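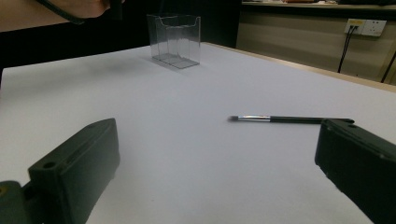 Why does a whole session go on two fingers and a few screws, a student asked on last year's feedback sheet, when the arm is the part that breaks? The arm breaks twice a year. The fingers go out of line every week, and most of the bad runs we threw away in June came from that.

Session 4: Looking after the hand-held gripper

Bring the Tolleck hex key set and your bench sheet. Work in pairs. The gripper stays unplugged until step 5.

What goes wrong

The fingers are a printed part bolted to a bracket. Each knock on the table edge moves them a little. The screws also back out slowly in normal use. On the Sorkham bench we re-tighten every 3,000 closings, and sooner if the tool has been dropped. The count is on the Pivex screen under Service, and it does not reset by itself.

A finger that has moved is hard to spot from the side. Look down the tool from behind, over the tops of both fingers, with a white surface beyond them. A paintbrush laid flat on the table, across the line of the fingers, gives you a straight thing to judge by. Stand a clear box further back. If you can close on the brush handle but keep knocking the box on the way in, check the fingers before you blame your aim.

Checking and refitting

1. Wipe both fingers with a dry cloth. Do the inner faces last. No solvent – it softens the print.

2. Check each finger for cracks, starting at the screw holes. A scuffed bracket is fine. A cracked finger goes in the red tray and you take a new one from the drawer.

3. Loosen the screws by half a turn only. Close the fingers by hand until the inner faces meet along their whole length. If they touch at the tips first, slide the paper shim in behind the finger that is out.

4. Tighten a little at a time, swapping sides. Stop when the short arm of the key starts to bend. Several of you went past this point last term and pulled the inserts out.

5. Plug in, open fully and read the gap on the screen. Write it down. Close fully and read it again. The closed reading should be 2 or less. Anything higher means dirt on the faces or a finger sitting crooked, so go back to step 1.

6. Pick up the brush by its handle 16 times, turning it a little between tries. Note each miss and which way the brush slipped. Misses to one side point to a loose finger on that side. Misses with no pattern are more often a worn pad, and that is a job for Session 5.

Cables

Keep any wrist strap and the data lead apart. If the strap catches the lead, the plug works loose and the screen shows error 23. Push the plug home, wait for the light, then carry on from step 5. The Wendt manual tells you to restart the whole unit, but with our version you don't need to.

Before you leave

Fill in the closing count, both gap readings and your misses on the bench sheet. Both partners sign. Keys go back in the case in size order, and the case goes on the shelf above the sink.

Reading for next time: the Wendt manual, section on pads.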